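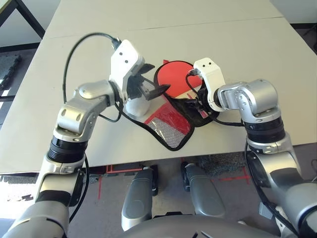

Contact labels are the subject of this talk, and the claim is narrow: if each time step in a two-arm demonstration carries a label for which hand is bearing load, a policy can be trained on the same data with fewer failures in the middle of the task. The task is bagging a table tennis paddle in its fabric case. It's a useful test because the paddle is rigid and the case is not. With the left fingertips against the left edge of the red face and the case lying under it, the load from that hand goes partly into the rubber and partly into cloth. The lower left of the case is splayed flat, and how it lies differs from one episode to the next. Joint positions alone do not tell you which of the two objects will move next.

Say who did what before going on. Andri Brunner wrote the labelling code. I did the training runs and the scoring. The project is Jindovier, and the two data sets are called Pumden and Lutis after the rooms.

## 1. What we started with

- Demonstrations by teleoperation, both arms, 903 episodes kept after screening.
- Screening removed episodes with dropped frames on any camera, and episodes where the operator stopped and restarted.
- Failed attempts were kept if the operator recovered without help. Expect a question on this. The recovery sections turned out to be the only place in the data where the case is pushed back open after folding under.
- Pumden is the larger set. Lutis was recorded later with the same operators and is used for testing only.

The baseline is a plain imitation policy that predicts a short chunk of actions from the images and joint states. No changes were made to the network between baseline and our method except the extra output head. Stress this, as the last version of this talk left people thinking we had a bigger model.

## 2. Where the baseline fails

Go through the phases quickly: bring the hands in, secure the paddle, open the case, insert, close.

The baseline is good at the first two. It fails mostly at the handover between opening and inserting. The usual pattern:

1. One hand holds the rim of the case.
2. The other hand starts to move the paddle.
3. The holding hand releases a little early.
4. The case folds under the leading edge and both objects slide together.

Step 3 is the one we care about. In the demonstrations the holding hand stays put while the other works, so for long stretches the correct action for that arm is "do nothing". A policy trained on average error learns this well and then gets the timing of the release wrong, as the release takes up very few time steps. Averaging over the whole episode hides the mistake. Validation loss looks fine.

## 3. Labelling method

Each arm gets one of three labels at every time step:

- **free**: no load on the fingers
- **hold**: load present, hand close to still
- **work**: load present, hand moving

Load is estimated from motor current after removing a gravity and friction model. We don't have fingertip force sensors. The estimate is poor at low speed, so we smooth it over a window of 500 ms and then let the label change only if the new value persists for the full window. That costs us some precision at the transitions. It also removed most of the flicker we had with a simple threshold.

Andri's code then makes one correction. Where both arms are marked as working and the distance between the hands doesn't change, the slower arm is relabelled as holding. Without it, dragging the case and paddle together across the table counts as two separate actions.

If someone asks about hand labelling: Riedl labelled a subset by eye, working from the head view and both wrist views, without seeing the automatic labels. Agreement was high for free and work, and lower for hold. Most of the disagreement is at the start of a hold, where cloth takes up slack before it loads the hand. A person watching the video tends to call the hold as soon as the fingers close. The current only rises later. I wouldn't say either is wrong, but the policy should be trained on one of them consistently.

One point to make while the next picture is up. The left gripper has a black elongated object in its fingers, and the right bracket is pressed down over the dark middle part. From this view the right contact is hidden by the hand itself, and an image-based labeller would have to guess at it. The current signal doesn't depend on the view. There is also a white rounded object directly below the left gripper, by the corner of the mesh pouch, so the fingers have more than one thing they could touch on the way down.
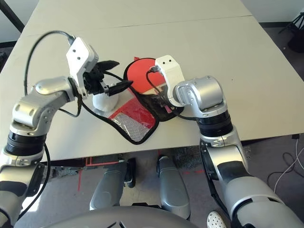

## 4. Training with the labels

Two uses of the labels, tested separately and together.

**Auxiliary head.** The policy predicts the label pair for each step of the chunk along with the actions. The weight on this loss is small. At run time the head's output is logged and is not used for control.

**Transition sampling.** Training samples are drawn so that chunks containing a label change appear more often than they do in the raw data. We tried several rates. Past a certain point the arms start to release and regrasp for no reason, which is what you'd expect from a data set made mostly of releases and grasps.

Checkpoints were saved every 3000 steps. All conditions used the same checkpoint rule, fixed in advance: lowest action error on held-out Pumden episodes, with transitions weighted equally to everything else. We did not choose checkpoints on robot trials.

## 5. Results

Keep to the table on the slide and read the rows in order.

- Baseline: the early release described in section 2 is the most common failure.
- Auxiliary head only: small gain. Early release is still the most common failure.
- Transition sampling only: larger gain, with some new failures from unneeded regrasping.
- Both: best of the four. Early release drops behind closing failures.

The gain holds on the Lutis layouts but is smaller there. The order of the four conditions is the same.

Closing failures did not improve in any condition. I would rather say this before it's asked. Closing needs a fine pull along a seam, and the current estimate is too noisy at that speed to separate hold from work. The labels in that phase are close to useless.

Action error on held-out data went slightly *up* in the combined condition, although robot performance was better. Pause here. People who only run offline comparisons would have thrown this model away.

## 6. Limits

- One object pair. We have started on a second, a folding ruler in a cloth sleeve, but there is nothing to show yet.
- One robot. The friction model was fitted to this arm, and each arm needs its own fit. The left wrist had to be refitted in June after a joint was replaced, and labels from before and after were compared on repeated motions to check they matched.
- The three labels can't describe a hand that pins the case against the table with its housing and has nothing between its fingers. Those steps come out as hold, with the same label as a proper grasp.
- Starting layouts were set by hand from a printed sheet. They vary, but they are not random.

The third limit matters most for anyone who wants to copy the method. We considered a fourth label, **press**, and dropped it because Riedl and the code could not agree on it often enough.

## Likely questions

*Why not add force sensors?* We may. The aim was to get something out of recordings that already exist, and those have motor current and nothing else.

*Does the auxiliary head help if you feed it back into control?* We tried holding the fingers closed whenever the head predicted hold. The arm then failed to let go in several trials where it should have. Not pursued.

*Is the labelling code available?* Yes, with the friction fit script. The data loader expects our file layout, so ask Andri about conversion before writing your own.

*How long does labelling take?* It runs faster than playback on a desktop machine. The friction fit is the slow part, and it is done once per arm.

Backup slides, if there's time: current traces for one insertion, left arm then right, with Riedl's labels drawn under the automatic ones.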